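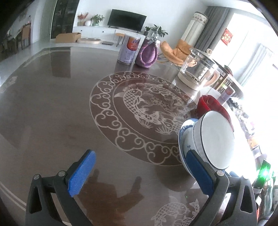 4.2 Does the tea table stay a tea table?

The usual account of the home tea table is that it is a reserved surface. Wares are kept on it, guests are seated at it, and other household goods are kept off it by habit or by rule. Wieczorek's study of apartments in Mansilla puts the case most strongly, describing the table as "closed to the rest of the house." We began with the same expectation and built our coding sheet around it. We are now doubtful that it holds outside the hours when someone is pouring tea for company.

Our inventory covers 56 households in Mansilla and Zaltitov and lists 2,636 objects found on or touching a table that the residents themselves called the tea table. Each object was coded as tea ware, tea supply, or other. The first two groups were easy to agree on when the object was a cup or a kettle and much harder when it was a jar. A jar may hold tea, sugar, buttons or nothing, and the two coders split on jars more often than on any other item. We left disputed jars in a separate column and did not force them into a group.

Figure 2 is a fair example of the difficulty. A kettle with a clear glass body and a white base stands toward the right of the table, next to a wooden tea tray area with small bottles and dark jars. Nearer are a white cup with a thin black rim, a blue-and-white saucer with a floral pattern, and a cup of translucent red glass. So far the reserved-surface account does well enough. But the same glass top also carries a fuzzy purple pet bed, round like a pod, and beside it a tall tin with a label in purple, orange and red. We coded the bed as other. The tin went into the disputed column, as its contents could not be settled from the outside, and one coder's first guess that it was a tea canister seems to us to show the problem. Put the same tin on a desk and few people would guess tea.

A defender of the usual account may answer that the pet bed is a passing visitor, set down for an hour and then taken away. That may be so. Our visits were single visits and cannot rule it out. The trouble is that the answer can be given for every object that does not fit, and it is never given for the ones that do. A kettle may also have been set down for an hour. If the claim is about what people allow on the table, a stray object counts against it however long it stays. If the claim is about what people think belongs there, then an inventory is the wrong tool, and this applies to Wieczorek's inventory as much as to ours.

A second argument rests on decoration. Dadum, the local maker most often named in our interviews, sells tables on the idea that a decorated top tells people what the table is for, and some earlier writing repeats this with little testing. The table in Figure 2 has a large white etched medallion, with two curled koi inside a ring of cloud scrolls, and another koi design elsewhere on the glass. It is hard to imagine a top that announces itself more plainly. The pet bed is there all the same. In our sample 14 households had a table with etched, carved or painted work on the top, and these were no freer of other goods than the plain ones. The group is small and we would not build much on it. Still, it gives no support to the idea that the pattern keeps the clutter away.

Nor did the seating help us. We had planned to use matching chairs as a sign that a table was set aside for guests, but matching turned out to mean whatever the coder wanted it to mean. The orange padded chair beyond the table in Figure 2 could be read as part of a tea set-up or as a chair that happens to be in the room. We dropped the measure after the pilot.

What we are willing to say is modest. Tea wares do tend to sit together, often close to the kettle, and residents can point to the spot without thinking. The rest of the surface is open to dispute, and in many homes it is used as any handy flat surface would be. Repeat visits at different times of day would be needed to go further. The Doko coding sheet, which we adopted in part, records no time of visit at all, and we would treat results based on it with some care, including our own from the pilot.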